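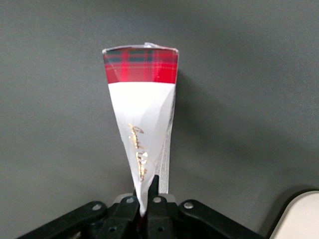 Senthil Thomas
Minutes secretary, Bovonside Allotment and Gardens Association

Minutes, September general meeting

Started 7.10pm in the side room, main hall double booked again. Apologies from the Follier Lane plots, most of them at a wedding.

Minutes of last meeting. Agreed, with one change – the skip was paid for out of the site fund, not the show fund. Corrected on the master copy.

Water. Long one. Bottom trough has been filling slowly all summer and the stopcock by the gate is stiff. D'Souza Plumbing came out and quoted £888 to replace the run from the gate to the second trough, or £200 to do just the valve and see how it goes. Views on both sides. Plots at the bottom want the whole run done, they carried cans through most of July. Top plots asked why not wait for spring. Vote taken, valve only for now, look again in March. Water goes off at end of October as usual so please fill butts before then. Senthil to ring D'Souza and ask whether the quote for the full run will hold over winter.

Hosepipes. Reminder, hand held only, no sprinklers, no leaving a hose in a trough and going home. Two people have been spoken to.

Rents. Going out next month. No rise on half plots, full plots up £4. Concession stays. Question from the floor about paying in two goes – yes, but ask before the due date and not after. New form has a box for email, please write it so it can be read.

Waiting list. Nearly 90 names now. Discussion on splitting full plots as they come up. Most in favour, some worry about paths and who mows them. Agreed to split the next one that falls vacant and see, provided neither half ends up without a trough in reach. Plot 17 has had two letters and no reply, third letter to go this week, then notice.

Bonfires. Not before dusk, not when washing is out along Loteo Terrace, and not at all if wind is towards the houses. We had another complaint. Neighbour was very reasonable about it but won't be forever. Suggestion of one shared burn in November, left for next time.

Autumn show. Entries up on last year, onions poor, dahlias very good. Children's class needs its own table next year as the marrows took over. Takings banked. Cups to come back engraved, if you still have one from the year before please can it be returned, the long bean one is missing. Judge has asked for better light over the jams.

Shop. Bone meal and canes back in stock. Garlic and onion sets due any day, first come. Shop hut roof leaks over the seed rack, seed moved to the tin cupboard for now. Offer of felt from a member, taken up with thanks, need somebody with a long laddder.

AOB
Gate code changes on the first of the month, will be on the board inside the hut and not sent by text.
Manure delivery – driver will only tip by the bottom gate, so keep cars out of there. Bring own barrow, the shared one has a flat.
Rats seen near the compost bays. No cooked food in the bays please, has been said before.
Request for a bench near the top hedge. No objections, no money either. Carried over.

Closed 8.35. Next meeting same room unless told otherwise, bring your own mug as the kitchen will be locked.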